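Flukby Jewelry Box Insert Set: Three Months of Use

I bought the Flukby insert set in January to replace a cardboard box I had been using for bracelets and necklaces. The set is 2 felt-lined trays, one deep and one shallow, with dividers that slide into slots along the long sides. It goes inside a drawer. There is no lid and no lock.

The deep tray has 7 compartments when all the dividers are in. Most bangles fit flat if you take out every other divider. Larger ones have to stand on edge, and they lean. I keep beaded bracelets in the front row, one to a compartment, and they come out without catching on anything.

Necklaces are the weak point. A single strand is fine. A multi-strand pearl necklace needs the full width of the tray, and once it is in there, nothing else should go on top of it. The Wundau tray I had before was wider and handled this better, but its lining shed onto everything, and I gave it away.

Cord bracelets also need some care. The Yalçınkaya one I wear most has a long loose end that works its way under the dividers, because the slots stop a little short of the tray floor. I now coil it before putting it away. A strip of felt along the bottom of each divider would fix it.

Sorting everything took one evening. I laid a striped cloth on the bed and worked from the old box. 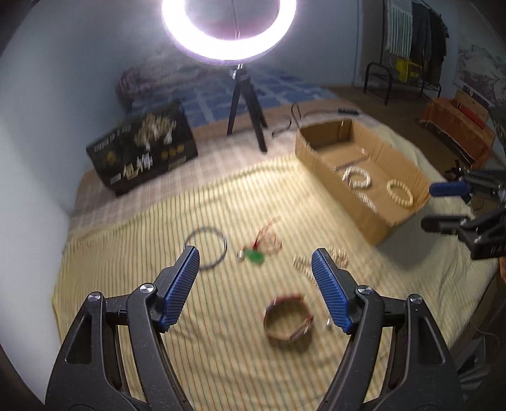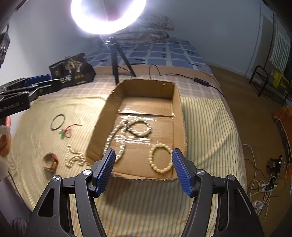
The felt is dark gray and shows lint. A strip of tape takes it off. The glue has held at the corners so far, although one divider arrived slightly bowed and still has to be pushed into place. Flukby sent a replacement when I wrote to them, and it was bowed the same way.

Measure the drawer first. The trays are 400 millimeters long, and the listing gives only the inside length, which is shorter. Mine went in with almost no room to spare. Pasik makes a similar set in a shorter size, but I have not used it.

At 17 dollars I would buy the set again for bracelets and bangles. For a collection that is mostly necklaces, I would look for hooks or a wider tray.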